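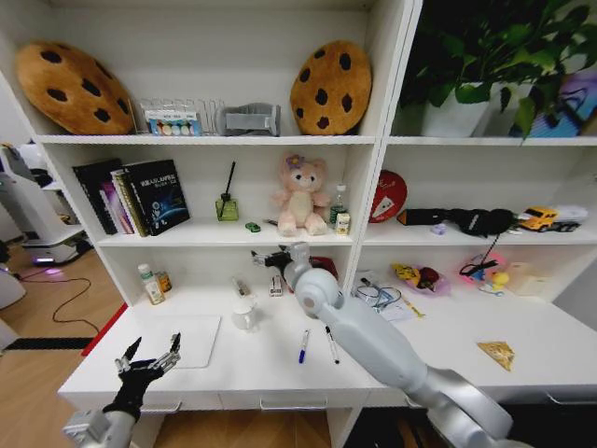 The white shelves behind the desk, with the cookie cushions up top and the pink bear holding down the middle.

How I Keep an Open Shelf from Turning into a Junk Pile

I have been putting off this page for a good while, mainly since every time I sit down to write it I look up at my own shelves and feel I ought to go and straighten something first. But three of you have now written in with the same question (how do you keep open shelves over a desk looking like anything other than a yard sale?), and my neighbor Ayana Bogale asked me the very same thing over coffee on Tuesday, so I took it as a sign and put the kettle back on.

Let me say first that I like stuff. I am never going to be a person with one vase and a pebble. I like cushions shaped like chocolate-chip cookies, and I like a bear with a flower on her head, and if you do too then you are in the right place. What follows is how I get all of it to live on the same few shelves as the hair dryer.

Start with the big soft things

Big light things go on the top shelf. Cushions, folded fabric, bags. They weigh next to nothing, so if one comes down on you while you're hunting for something else, no harm done! I stand my cushions up on edge and let them lean a little. Laid flat they take up twice the shelf and all you see is a brown lump.

If you have two of something, don't put them side by side. I pulled my two cookies apart and set the small things between them, and the whole shelf settled down. The bigger one leans at the far left and the other sits over by the divider, and they work like a pair of bookends.

Folded fabric is fine out in the open as long as it's a plain color. Gray is very forgiving. Refold it whenever you dust, and put the folded edge toward the room with the raw ends to the back.

Little bright bits want a clear box

I held out against buying organizers for years and used saucers, old mugs, a butter dish with no lid. Then my friend Lemlem Worku gave me a clear acrylic one from Vinell and I had to eat my words. Loose, a lot of small things in red and yellow and blue looks like something got spilled. Lined up in a row behind clear plastic, the same things look like you meant it. Clear is much better than colored for this, because you can see from across the room whether the thing you want is in there, and you don't tip the whole business out to find it.

Wash acrylic with dish soap and lukewarm water and dry it with a soft cloth. Paper towels will leave tiny scratches and window cleaner with ammonia can cloud it. I learned that second one on a cake stand that I still miss.

The plant gets a corner

A leafy plant in a white pot goes in an upper corner, where it can spill out and cover things up for you. I tuck a printed bag in next to mine, and between the leaves and the bag that whole compartment more or less looks after itself. Put a saucer or a jar lid inside the pot cover, water at the sink if you can manage it, and let it drain before it goes back up. Give it a quarter turn every time you water or you'll end up with all the leaves on one side. Wipe the leaves with a damp rag while you're there.

And please keep the plant well away from books. Kiros Zeleke from my old building kept a fern over his atlas, and that's all I'll say about it.

Books, standing up

A short row of books is plenty for a shelf over a desk, just what you're reading or mean to be reading. Stand them at the left end against the side wall so they have something to lean on, and then put something with a bit of weight at the open end if they want to slide. Everything else can live in the real bookcase. Don't jam them in tight. You should be able to take one out with two fingers.

Reed diffusers

I love a diffuser, and green glass is pretty where it catches the light, but do mind what the oil is sitting on. It will lift paint and eat the finish off a shelf if it drips. Set the bottle on a coaster or a little tile and wipe the outside of the neck when you turn the reed. One reed is enough for a small room. My sister-in-law uses all eight and you can smell her front hall from the driveway. Keep it clear of the hair dryer too, and don't put it where a sleeve will catch it when you reach for a book.

One silly thing per shelf (or two)

My bear sits in the middle of the middle shelf, right where your eye goes, and everything on either side of her can be as dull as it likes. A bottle with a label, a little carton, fine, she's got it covered. Soft toys do hold dust, so once a month I put mine in a pillowcase, tie the top, and run it in the dryer on the no-heat setting for ten minutes. Check the label first, and check for glued-on flowers.

Toy cars go at the front where a child can reach one without moving the glass. If you don't have children visiting, I suppose you can put the car wherever you please.

The hair dryer question

This is the one Ayana really wanted to know about. A hair dryer is a handy thing that doesn't look like much, and there's no good spot for it. I lay a black one out straight along the middle shelf with a bright sign propped up next to it, a round red one with a piece of cheese on it, and people see the cheese. Let the dryer cool all the way before it goes on the shelf. Wrap the cord in loose loops, never tight around the handle, which breaks the wires inside where you can't see it.

The desk underneath

Keep the desk itself as plain as you can stand. A flat white tray on the left side is the best thing I've done for mine. Mail, keys, the pen that works, a hairpin, it all goes on the tray, and when the tray is full you deal with the tray. A white desk shows every smudge, so I use a paste of baking soda and a drop of water on the stubborn ones, rub gently, and wipe it off with a clean damp cloth. Try it on a back corner first.

How often I do all this

Top shelf once a month, middle shelf every other week, tray whenever it annoys me. Start at the top and work down so you aren't dusting the same dust twice. Put on the radio.

Murdo Moncrieff wrote in after the last page to ask whether a tension rod would keep cushions from tipping forward. It will, but a dab of museum putty under the bottom edge does the same job and doesn't show. Next time I'll get to the drawer under the phone, and I'll need a bigger cup of coffee for that one.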